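Dough too sticky after changing to whole wheat flour, same recipe

Posted in Baking and Bread by Otach
Tue 12 November, viewed 1,834 times

Hello everybody. I bake bread at home two times a week for my family, and until last month I had no trouble with it. My recipe is very simple: 900 grams of white bread flour, water, salt, a little dry yeast and one spoon of olive oil. I mix in the evening, leave the dough in the refrigerator for the night and bake before lunch.

My doctor told me to eat more fiber, so I changed half of the white flour to whole wheat. Everything else I left the same. Now the dough behaves in a strange way. Directly after mixing it is stiff, and I become afraid and add more water. In the morning it is like glue. It stays on my hands, on the table, on the scraper, and when I try to make a round loaf it goes flat like a pancake. The bread has a good taste but it is low and a little wet in the middle.

I tried to knead longer and it did not help. I also tried to put more flour on the table, but then I have dry white lines inside the bread, and my daughter does not want to eat it.

I work on a smooth table top and I clean it well before I start, so I don't think the surface is the problem.

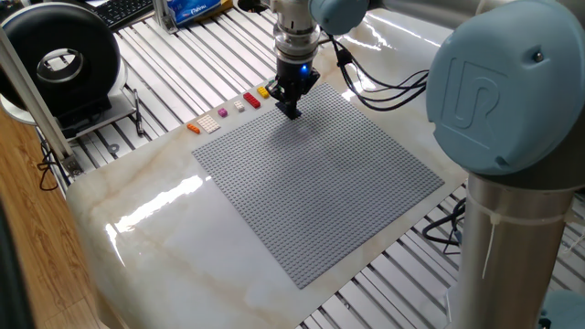

Sriwong
You add the second water too early. Whole wheat flour drinks slowly. In the first minutes it looks dry, but after half an hour the bran has taken the water and the dough is changed completely. Mix only the flour and the water, cover the bowl and go away for 40 minutes. Then touch it again and decide. I think you will find that you need much less extra water than you gave, maybe one or two spoons.

The salt and the yeast you can put in after this rest. Sprinkle them on top with wet fingers and fold the dough over them until you don't feel the salt grains any more.

And for the hands, please use water and not flour. Wet hands, wet scraper. Flour on the table goes inside the bread, as you have seen.

Otach
Thank you, I will try the rest before the salt. Do I still leave it in the refrigerator for the whole night, or is this too long now?

Sriwong
How many hours is your night? :)

Otach
From eight in the evening until ten in the morning, more or less.

Angeliki Stamatopoulos
I agree with the advice about water, but I want to say something about the time also, because I had the same flat loaf for one whole winter.

Whole wheat dough ferments faster than white dough. The same yeast and the same hours which were correct for your old recipe can be too much for the new one. When the dough stays too long it becomes weak, and then it feels sticky even if the water is correct. Fourteen hours is possible, but only with less yeast and a really cold refrigerator. Mine was warmer than the number on its door — I found this out with a cheap thermometer in a glass of water.

I would do it like this. Take half of the yeast you use today. After the first rest, fold the dough three times, with 22 minutes between the folds (this is the length of my radio program, you can take 20 or 30). Then put it in the refrigerator on the lowest shelf. In the morning press it with a wet finger. If the hole comes back slowly, you can shape it. If it does not come back at all, don't try to make a round loaf, put it in a tin and bake it immediately.

For the wet middle: leave it ten minutes longer in the oven and don't cut it while it is warm. I know this is difficult.

Pronutton
just buy better flour

Otach
I made it on Sunday with half of the yeast and with the folds. It is not so high as my white bread but it stands by itself, and the middle is dry. The dough was still a little sticky at the bottom of the bowl. Next time I will keep back some of the water from the beginning and write down how much I use.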